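Recording Bed and Clothes Tasks with Hand-Held Grippers

Brerkent Robotics Club, project notes
Written by Ashley Pickering, last updated 6/5/25

These are the steps our group uses to record bed-making and clothes-folding demonstrations for the Sumia project. If you are joining the project for the fall term, read the whole page once before you sign out a kit. If you have already recorded with us on the kitchen tasks, you can skip to Step 3, but look at the naming rules in Step 7, which have changed.

You will work in pairs. One person holds the grippers and does the task. The other keeps the log sheet, resets the cloth between takes and calls start and stop.

What you need

Two hand-held grippers, both charged
The club laptop with the Lareck recorder installed
One duvet or large blanket
One or two pairs of pants or other folding items
One medium cloth in a plain color
Log sheet and pen
Spare finger pads and the small screwdriver

Step 1. Pick the room

Any bedroom will do as long as you can stand at the foot of the bed and also get to one long side. Leave the furniture where it normally is. We want ordinary rooms, so don't take things off the walls or hide the chair. Do move anything you could trip on, cables especially. Your eyes will be on the cloth.

Turn off the TV and any fans. Fans move light fabric and you won't notice until you play the take back.

Set the curtains and lights once and leave them alone for the whole session. If the sun comes and goes, write that on the log sheet and keep recording.

Step 2. Check the grippers

Squeeze each trigger all the way in and let it go. The fingers should open to the same width every time. If one side lags, check the linkage caps and tighten any that have backed off. Finger tight plus a small turn is enough. Reece cracked one in September by going further than that.

Press on each finger pad with your thumb. A pad that slides or lifts at the corner gets replaced before you start. Pads don't have to match in color, but they do have to be the textured kind. The smooth ones from the first kit can't hold a duvet.

Wipe the lenses with the dry cloth in the kit. No sprays.

Step 3. Start the recorder

Open Lareck, plug in both grippers and wait for the two status lines to turn green. Pick "two hand" as the session type. Type your initials and the room code. Close your hands and open them together three times. This gives us a matching motion at the front of both recordings, and the sync tool looks for it.

Record ten seconds of nothing, then play it back. Check that you can see the fingertips from both cameras. If a sleeve is hanging over a lens, roll it up now.

Step 4. The duvet task

This is the one to learn on. The cloth is heavy, it moves slowly, and small mistakes don't ruin the take.

Start with the duvet spread over the bed and smoothed by hand. It doesn't have to be perfect. Some wrinkles are fine and we would like to have them. Put the pillows at the head of the bed where they won't be covered.

Stand at the front edge with both grippers open. Hold still for a two-count before you reach.
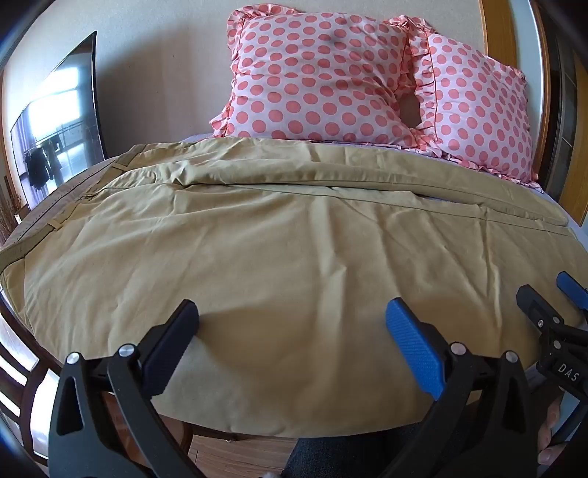

One gripper over the front edge of the duvet, fingers open, with the second partly in view at the right.

Then:

Close on the edge of the duvet with one gripper, then the other. Take a good thick pinch. If you only catch the cover, the filling slides away inside it.

Lift to about knee height above the mattress and pull toward the head of the bed.

Lay the edge down, open both grippers fully, and back your hands away before you move to the next grip.

Fold once more the same way, then bring in the sides.

Stop with the grippers open and away from the cloth. Your partner calls stop.

If your cover has straps or ties sewn on, keep them out of the fingers. They catch in the linkage. If one does catch, say "bad take" out loud, free it by hand and start over. Don't try to shake it loose.

Most people take the first fold too fast. A speed that feels a little silly is about right.

Step 5. The pants task

Clear the duvet off and work on the sheet. Lay the pants down in whatever shape they land in when your partner drops them. Don't arrange them for an easy start.

Pick them up by the waistband. A heavy waistband will fold over itself when you lift, and the legs will bunch up underneath. Leave it and keep going. The recording should show you fixing it with the other gripper, the same as you would at home.
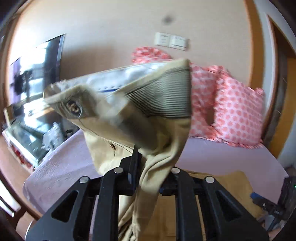 Pants lifted in the gripper with the waistband flipped over.

With the waistband up, do the following:

Bring the second gripper to the free end of the waistband and pinch it.

Pull the two ends apart until the fabric between them is flat. Lower the legs onto the bed first, then the waist.

Let go with both. Smooth the legs with closed fingers, working from the waist down.

Fold one leg over the other, then fold the whole thing in half toward the waist. A second fold is optional, but do the same number in every take of a session.

Buttons and patches give the fingers trouble. If a pad closes on a button, the pinch feels solid but the cloth next to it slips. Shift over an inch and try again. You can keep a take with one regrip in it, and up to four is still acceptable if the fold gets finished. Past that, mark it bad.

Lined pants are harder than unlined ones. Reece Crabtree did his first full session with a lined pair and finished 13 good takes in an afternoon, so don't worry if your number is low.

Step 6. The plain cloth task

We added this one after Ms. Staniforth pointed out that almost all of our folding data started from a mess. For this task the cloth starts already folded in layers near your side of the bed, and you open it up one layer at a time.

Look at the hems before you grip. You want the top layer only. Slide one finger between the top hem and the one under it, then close. If you pick up two layers, put them down and separate them on camera. That counts as part of the task.

Lift one end with the first gripper and let the cloth hang. Keep the other gripper open over the part that is still flat, and only close it when you have seen where the corner is. Newer people tend to grab with both hands at once, which drags the whole stack toward them.

A cloth in a strong color that doesn't match the sheet is easier to review later. Ours is mustard yellow. Please don't swap it for the gray one, which disappears against half the beds we use.

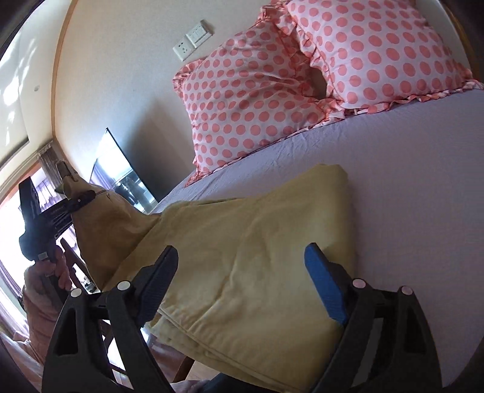 Step 7. Name and save the takes

When the session is done, Lareck will show a list of takes. Before you upload:

Delete nothing. Bad takes get the word BAD at the end of the name.

Use the order task, room, initials, take number. So a duvet take by Ashley in room B would be duvet_B_AP_07.

Check the count against the log sheet. If the two don't agree, find out why before you leave the room. Usually a stop was missed and two takes ended up in one file.

Copy everything to the Sumia drive, then open one file from the drive and play it through to the end.

How many takes to record

The goal for each task is 100 good takes across the whole group. At last check we had 77 for the duvet and a lot fewer for the pants, so if you have a choice, do pants.

Stop when your hands get tired. The grippers aren't heavy, but your grip changes after a while and it shows in the recordings. Trade places with your partner at least every half hour.

Common problems

One status line stays yellow. Unplug that gripper, wait for the light on it to go out and plug it back in. If it is still yellow, use the other cable.

The fabric slips every time. Check the pads for lint. Fleece and knit both shed, and the grooves fill up. An old toothbrush cleans them.

The fingers close but leave a gap. Something is in the linkage, usually thread. Open the gripper fully and pull it out with tweezers.

The recorder says "low space." The laptop holds about two sessions. Move the old one to the drive and check it there before you clear it.

You forgot the three open-and-close motions at the start. Do them at the end and write "sync at end" on the log sheet.

Returning the kit

Put both grippers on the charger with the fingers open. Log sheets go in the blue folder, with the newest on top. If you used the last set of spare pads, text Ashley so more can be printed before the next group goes out.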